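The **Grultoler Story Circle** is a storytelling group for lesbian, gay, bisexual, transgender and queer people in the town of Kiltau. Members write short true accounts from their own lives and read them aloud to one another, and once a year, in November, they read to anyone who cares to come. The circle is best known for its "second drafts," in which a member returns to a story told years earlier and tells it again from where they stand now. The results can be wonderful, and very different from the first telling.

## Origins

The circle was started by Inese Siliņa, a school librarian, and Yavuz Kılıçarslan, a tailor who had kept diaries since he was a teenager. They met at a poetry evening where both had planned to read and both had lost their nerve. Siliņa suggested they read to each other in the parking lot instead, and they did, by the light of her car's open door.

The first proper meeting had 3 people in it. It was held above the Kuhlmann bakery on Grultoler Street, which gave the group its name, and it started at 7:30 in the evening so that the bakery staff could come up after cleaning. That starting time has never changed, even though the circle moved to the reading room of the Solla bookstore a few years later.

## Format

A meeting opens with everyone writing by hand for 27 minutes. The odd figure comes from the running time of one side of a cassette that Kılıçarslan used to play as background music. When the tape finally wore out, the members voted to keep the number and write in silence.

Reading follows. Anyone may pass, and plenty of newcomers pass for months before they try a page. Listeners don't critique. They may say which part they would like to hear more of, a custom known in the circle as "asking for the next room." Several of the group's longest pieces grew this way, from a paragraph about a phone call or a bus ride into a whole evening's reading.

Readers can ask that a story stay in the room, and a story told under that rule is never recorded or printed. This matters a great deal to members who are out to friends but not at work, or out in Kiltau but not in the town where they grew up.

## Themes

Coming out is the subject people expect, and there is a lot of it, told to parents, bosses, ex-husbands, grandchildren and, in one much-loved piece, a driving instructor in the middle of a left turn. The range goes far beyond that, though! Members have written about adoption paperwork, church suppers, bad haircuts, long marriages, and the strange joy of being boring neighbors.

Clothes come up again and again. Siliņa's "Hand-Me-Downs" follows the things her cousins passed along to her and what she hoped to find each time a bag arrived. Kılıçarslan's "Letting Out" is about measuring men for suits while saying nothing about himself, and it remains the piece most often requested at the November reading.
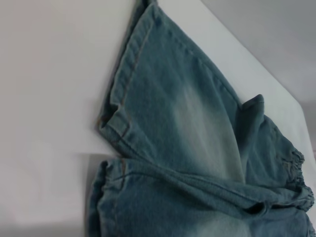
*Faded blue denim with tan or golden topstitching.*

## The second drafts

The practice began when Siliņa found an early story of hers in a drawer and disliked how tidy it was. She had written her mother as a villain with a single line. In the new version her mother has a great many lines, some of them funny, and the conversation takes place over several summers. She read both versions back to back, and the room asked for more of this sort of thing right away.

Members now choose one old story a year to tell again. The first version is always read too, without changes, so listeners can hear the distance between them. Some writers soften with time and some get angrier, and both are welcome.

## Publications

The circle has printed one book, *The Next Room*, which collects 70 stories by current and former members. The first printing of 1,050 copies was sold at Solla and at readings, and a copy is kept on the shelf by the door for visitors to borrow. Kılıçarslan stitched the cloth covers of the founders' copies himself.

## See also

- Oral history
- Life writing
- Coming out
- Community theater in Kiltau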